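# Shared Storage at Stasiv House – Frequently Asked Questions

The following answers apply to all tenants and studio members using the common floor. Questions not covered here should be directed to the Facilities Office.

## Drawers

**Who may use the drawer units?**

Any current member may use a drawer in the common floor units. Drawers are allocated by the Facilities Office and are not transferable between members. There are 252 drawers across the building, of which 30 are kept for short-term use.

**What may be kept in a drawer?**

Small hand tools, stationery, cables, sample pieces and similar items are permitted. Food, liquids, aerosols and loose blades are not. Members storing anything with a sharp edge must use a sheath or a lidded case.

**May items be left on top of a drawer unit?**

Only while you are working at it. Tops are wiped down every Saturday, and anything found there is moved to the lost property shelf beside the Minard Room.

Members are also asked to close each drawer fully after use. An open top drawer narrows the walkway, and the runners wear more quickly when a drawer is left extended with weight in it.
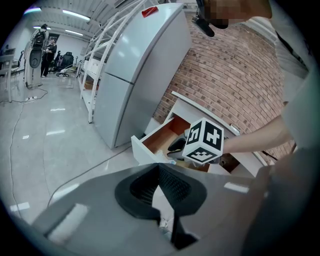 Where a drawer no longer closes smoothly, please remove your belongings and report the fault. Do not attempt to plane, oil or force the runners. Repairs are normally completed within two working days, and a temporary drawer will be provided on request.

## Open shelving

**How is shelf space shared?**

Shelving is organised by tier. Heavier boxes belong on the lower tiers, and containers must carry a label showing the member's name and studio number. Unlabelled containers are held for 30 days and then disposed of.

**Can I bring my own containers?**

Yes, provided they do not project past the edge of the shelf. Stackable tubs from the Meltis range are available at cost from the front desk.

## Refrigerators

**Are the refrigerators available to everyone?**

Yes. Food must be labelled and dated. Refrigerators are emptied on the last working day of each month – including unopened items – and notices are posted beforehand.

**May I store work materials in them?**

No. Adhesives, film, clay and samples of any kind must go in the Zoltik cold cabinet on Level 1, by arrangement.

## Contacts

**Whom do I ask about an allocation?**

Allocations and transfers are handled by Chiharu Shimada, Member Services, extension 19.

**Whom do I ask about repairs?**

Faults and damage should be reported to Ivan Prokopenko, Facilities Office, extension 1559. Please quote the unit and drawer number printed on your allocation letter.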